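Home | Posts | Replies | Media | About

Lornis
Notes from a kitting line. January 2026

1/ We moved small-parts kitting at Elota to two-arm cells in June. The numbers got posted internally. The staffing side didn't, so a thread on that.

2/ Before: 17 people per shift, each filling trays by hand from a pick list. Now three cells handle the repeat kits and the same 17 people do everything else. No layoffs. The job descriptions are still the old ones.

3/ The arms handle transfers between tray and bowl. Cycle time is 27 seconds. A good picker beats that for an hour and then doesn't — the arm holds 27 all shift.
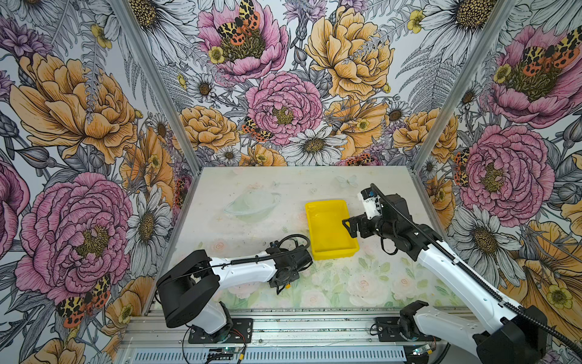

4/ What changed most is interruptions. A picker used to stop when they chose to. A cell tender stops when a cell faults, and faults do not arrive at convenient intervals.

5/ We tried one tender for all three cells. Walking time killed it. Two tenders, swapped every 20 minutes, works better. The Grerkarell scheduling software can't represent a 20-minute swap, so the rota is on paper.

6/ Pay grade is unresolved. Tenders clear faults, re-teach grasp points and sign off kits. On paper they are still pickers. I have raised this twice.

7/ Next is the Jin line, with longer kits and more part types. I've asked for tenders in the layout review before the floor gets marked.

Comments

Same grade problem at our plant. Took a year to fix.

Who re-teaches on nights?

Paper rota — we have one too.

Home | Older | Newer | Top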